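Workbench

A workbench is a sturdy table at which manual work is done. Benches range from simple flat surfaces to large fixed units with drawers, vises and built-in power outlets. The word is used for furniture in carpentry, metalwork, jewelry making, watch repair, electronics and laboratory work, and the design of a bench depends mostly on the trade it serves.

Height

Bench height is usually set by the kind of work. Planing and other tasks that use body weight call for a low bench, near the height of the user's wrist when standing. Fine work such as engraving or soldering is done on a higher surface, so that the piece is closer to the eyes. Jewelers often sit at a bench with a curved cutout in the front edge and a skin or tray beneath it to catch filings. Some modern benches can be raised and lowered with a crank or motor.

Top

Woodworking benches have traditionally had thick tops of beech, maple or oak. A heavy top stays in place under hammering and can be planed flat again when it wears. Metalworking benches are often covered with sheet steel. In chemistry laboratories the top must resist acids and solvents, and epoxy resin, ceramic and slate have all been used.

Tops for small assembly and repair work are lighter. A mat is commonly laid over part of the surface to protect it from scratches and to keep small screws from rolling away. Mats for electronics may also be made to carry off static charge, in which case they are connected to ground by a cord. Blue, green and gray are common mat colors.
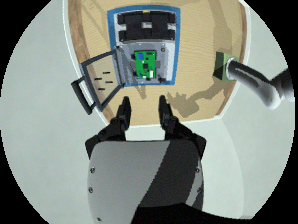
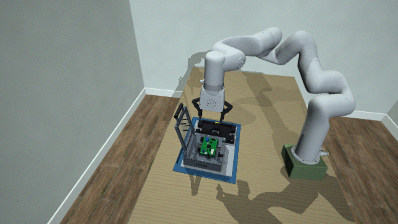 Electronics work on a wooden table (computer renderings)

Holding the work

The front vise and the tail vise are the most common holding devices on a woodworking bench. Bench dogs, which are pegs fitted into holes in the top, allow a board to be clamped flat between the tail vise and the far end. A holdfast is an iron hook driven into a hole so that its arm presses down on the work. Older benches without a vise relied on wedges, pegs and holdfasts alone.

Regional types

Low benches on splayed legs were used in the Roman world and survived in parts of Europe for centuries. The worker often sat astride them. Taller benches with heavy square legs became common in France in the 18th century. Scandinavian benches are known for a shoulder vise at the left front corner, which leaves the space below the clamping point free.

The Prirnora bench is a narrow type with a single plank top and a shallow tool trough along the back. It was made by the Zarei workshop, which at its largest employed 11 joiners and turned out 300 benches a year. Guoqing Wei, in a survey of surviving trade furniture, recorded 273 of them, most with replaced legs. Later copies sold by Andton have a bolted frame and can be taken apart for moving.

Storage

Many benches have a shelf or a bank of drawers between the legs. The added weight makes the bench steadier. Tool troughs keep tools below the level of the top, though they also collect shavings and have to be swept out.

See also

Sawhorse
Shaving horse
Tool chest
Vise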